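Faux marble painting on old dresser tops - who else is hooked?
Forum: Paint and Finishes

lerkeck_lane
Finished my second faux marble top last night and I'm so excited I had to post! It's for a hallway dresser, two coats of satin white, then gray glaze put on with a sea sponge while everything was still wet, then the veins. I used to dread the veins and now they're the part I save for when the house is quiet. Anyone else doing these?

grabner
Yes! Six pieces since September and I can't stop. What are you using for the veins? I've been through feathers, a rigger brush, even a twig from the yard (the twig was great, by the way).

lerkeck_lane
Rigger brush, loaded thin, and I roll it between my fingers as I drag. Going to try the twig this weekend!

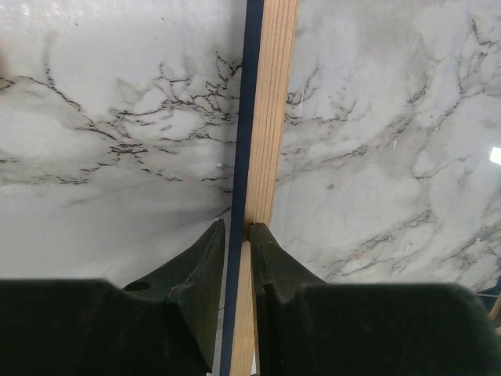

Veins need somewhere to gather, in my opinion. My first top had them spread out evenly like a road map and it looked like cracked plaster. Now I look at marble patterns every chance I get, and the white one here is what I'm after on the next piece: dark jagged lines knotted up tight in one area, thinner ones wandering off sideways, and then that hazy gray lower down with hard edges nowhere near it. I'd do the gray first and let it sit 24 hours before going near it with black.

Joko
Going to disagree on the black. Straight black always looks like marker to me. Mix in some burnt umber and a little of your base white, then soften with a dry brush right away.

grabner
Depends on the stone you're copying, Joko. Some of them really are that dark. I do soften one side of each vein though and leave the other crisp.

Joko
Fair, but on a small top it takes over the whole room. I learned that on a nightstand and ended up sanding it back.

Abelardo Espinoza
Has anyone tried veining into wet glaze? It bleeds a bit and I love it for the faint lines - then the sharp ones go on after it dries.

ollosness
I do it that way too. Mist the glaze with water first. Also, what are you all sealing with? My oil-based poly went yellow over white.

lerkeck_lane
Water-based poly, thin coats, light sanding between. No yellow so far!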